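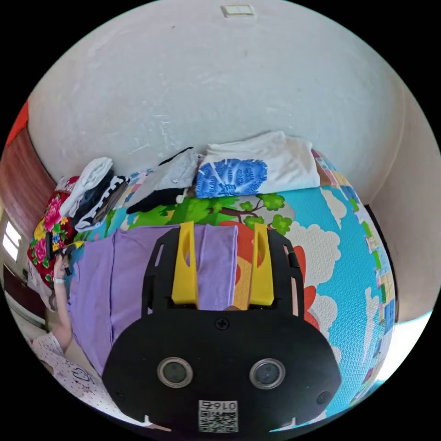

Purple cloth and the hand-held gripper, folded stacks at the back of the bed

Forum: Home Robots and Helpers
Thread: Went to the Hanel open day, laundry folding demo (lots of text, sorry)

bobbin_lane wrote:
Back from the Hanel open day in Prenness and I'm still buzzing! I signed up for the afternoon slot thinking I'd see a shiny arm behind a rope and get a free pen. Instead they put us in a regular bedroom setup, twelve to a group, and had us watch the teaching side of it, with a person doing bedding and clothes by hand gripper so the software has something to learn from.

The tool is simpler than I expected. Black body, two flat yellow fingers, a pair of round lenses on the back. You squeeze, the fingers close, and whatever you do with the cloth gets recorded. They let three of us have a go at the end and yes, I shoved my way into that three. My pillowcase was a disgrace but I got the corners to meet!

Things I liked: the cloth was ordinary household stuff, a cartoon quilt with clouds on it, nothing ironed for company. And the guide answered everything, including a long one from a guy who wanted to know about fitted sheets (they don't do fitted sheets yet).

crankshaft81 wrote:
Glad you had fun, but so a human was folding laundry with fancy tongs? Where was the robot?

bobbin_lane wrote:
There was an arm in the other room! Two of them on a bench, folding hand towels. It did 27 while we stood there and dropped a couple. I just got more out of the bedroom part, because you could see what a person does without thinking, like holding a far corner up with one hand while the other one works.

mossy_kettle wrote:
I was in the morning group and I'd call it the best demo I've been to, and I went to the Bundside one last July. Bundside gave us a video and a sandwich. Hanel let us stand close enough to see the fingers pinch.

Cloth is so much harder than boxes. A box is the same box when you put it down. Pick up a sheet and it's a new shape every second.

crankshaft81 wrote:
I don't doubt it's hard. My beef is with calling it a robot open day when half the program is a person at a bed. My sister-in-law drove 81 miles for one of these and came home with a tote bag.

Also 27 towels in how long?

bobbin_lane wrote:
I didn't time it. We were in there for most of a coffee, if that helps. Slow! Slower than me, and I'm slow.

hinojosa_hobbyist wrote:
We run a little maker club in Hinojosa and we've been trying to build a gripper like this out of printed parts. Does anybody have a closer look at the fingers when they're holding something? Ours slip on anything thin. We tried sandpaper and it snagged a bedspread, so that was a fun conversation at home.

mossy_kettle wrote:
I've got one, will put it up with my notes. I typed them the same evening so they're a bit breathless.

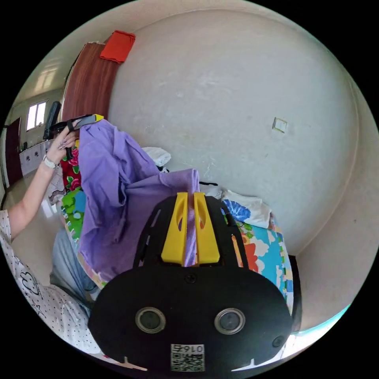
Prenness, July

Got in at 10 and they'd already started, so I squeezed in by the wall. Purple cloth again and again. The yellow fingers had a pinch of it, with the rest up in big loose folds, and the other hand was lifting from the far side while also holding a second little tool with a yellow tip. I tried copying that at home with kitchen tongs in each hand. Do not recommend it with a duvet cover.

Asked whether it matters that the bed is covered in other stuff. The guide said they want the mess, flowered sheets and all, so the model doesn't think every bed is a white rectangle. Loved that answer.

Asked about speed, got a shrug and a smile. Fair enough.

They have people repeat the same fold with the cloth starting in a different heap each time. I could've watched for another hour.

hinojosa_hobbyist wrote:
Oh this is great, thank you! Flat fingers with an oval hole near the end of each. Ours are rounded like a clothespin, so we're only getting a thin line of contact. Going to print a flat pair tonight. Did they say what the yellow part is made of?

mossy_kettle wrote:
Didn't ask, and I didn't get my hands on it. bobbin did though.

bobbin_lane wrote:
It had a little give to it, that's all I can tell you. I was too busy losing a pillowcase. Somebody in my group asked if you can buy the fingers separately and the guide said to email them.

crankshaft81 wrote:
OK, the heap thing is interesting, I'll give you that. Starting from a different mess every time is the part most demos skip. I still want to see an arm do a whole bed before I clap. Is there another date?

bobbin_lane wrote:
Sign-up sheet at the door said they're planning one in the fall, no date on it yet. Groups of twelve again. If you come, stay for the towels, and bring your own fitted sheet and see what they say!

hinojosa_hobbyist wrote:
Flat pair is on the printer now. Will start a separate thread with results so we don't clog this one up.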